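Hofstetter to supply Lalton Town kit and training wear for two more seasons

Lalton Town FC has signed a new agreement with sportswear maker Hofstetter, which will continue as the club's official technical and replica kit supplier for the next two seasons.

The agreement covers the men's and women's first teams, the under-23s and all academy age groups. It also includes matchday wear for coaching and medical staff, and a wider range of training and leisure clothing for supporters.

The new home shirt will be worn for the first time in the opening pre-season friendly. It keeps the club's maroon body and sky blue sleeves, with a plain round collar in place of last season's button neck. The club crest returns to the left breast after a season in the centre, a change that many supporters asked for in the end-of-season survey. Shorts are maroon and socks are sky blue with a maroon turnover.

The away kit is pale yellow with dark green trim. It will be launched later in the summer, along with the goalkeeper kits. There will be no third kit this season. Where both outfield kits clash with the opposition, the teams will wear maroon shirts with the yellow away shorts and socks. 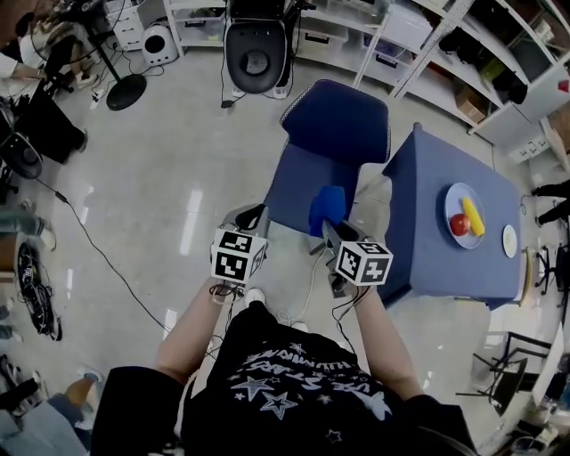
A blue office chair beside a table laid with an apple and a corn cob.

Renata Figueroa, commercial manager at Lalton Town, said: "We have had good service from Hofstetter and the players like the kit, so we wanted to carry on. The main thing we asked for this time was earlier delivery. Last year the junior sizes reached us after the season had started, and a lot of families were let down by that. The home shirt will be in the shop in June in every size."

The shirt is made from a lighter fabric than the one it replaces, with mesh panels under the arms and down the centre of the back. Hofstetter has also changed the inside of the crest and sponsor print after players reported rubbing during longer sessions. Both are now heat-applied with a soft backing. The replica shirt uses the same fabric as the players' version but has a slightly looser cut through the chest and waist.

Sizing has been altered as well. Women's replica shirts will be sold in 4 more sizes than before, and a long-sleeved version of the home shirt will be made to order for adults. Orders for long sleeves must be placed by the end of June.

Santeri Savolainen, teamwear manager at Hofstetter, said: "Lalton Town gave us clear comments on what worked and what did not. The collar was the first thing the players mentioned, and the weight of the shirt when it is raining was the second. We sent samples to both first teams in the spring and made changes to the cuffs and hem before the design was signed off."

Indano will remain on the front of the home and away shirts as main club sponsor. Riltero, which already sponsors the academy, will appear on the back of the shirt below the number for all teams. Junior replica shirts will be sold with the Riltero logo on the front in place of Indano.

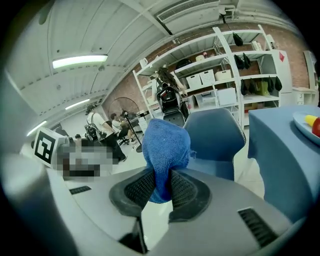

A crumpled royal-blue cloth held against a black mesh pad.

Prices for adult and junior replica shirts are unchanged from last season. Season ticket holders will receive 30 per cent off one home shirt when they order online or show their card in the club shop. The discount cannot be used with any other offer and does not apply to name and number printing.

Advance orders will open on the club website at 9am on launch day. Orders can be posted or collected from the shop at the main stand entrance. Printed shirts can be exchanged only if they are faulty, so supporters who are unsure of their size are advised to try one on in the shop before ordering.

Remaining stock of last season's home, away and training range will be sold at reduced prices until the new kit arrives.

Training wear goes on sale at the same time as the home shirt. The range includes a quarter-zip top, a rain jacket, a polo shirt, shorts and a padded winter coat. The coat will be delivered to the shop in early autumn.

Local junior clubs affiliated to the Lalton Town academy will be able to order plain Hofstetter teamwear through the club at the academy rate. Order forms will be sent to club secretaries, and completed forms should be returned to the commercial office.

For media enquiries, interview requests and kit photographs, please contact the Lalton Town FC commercial office.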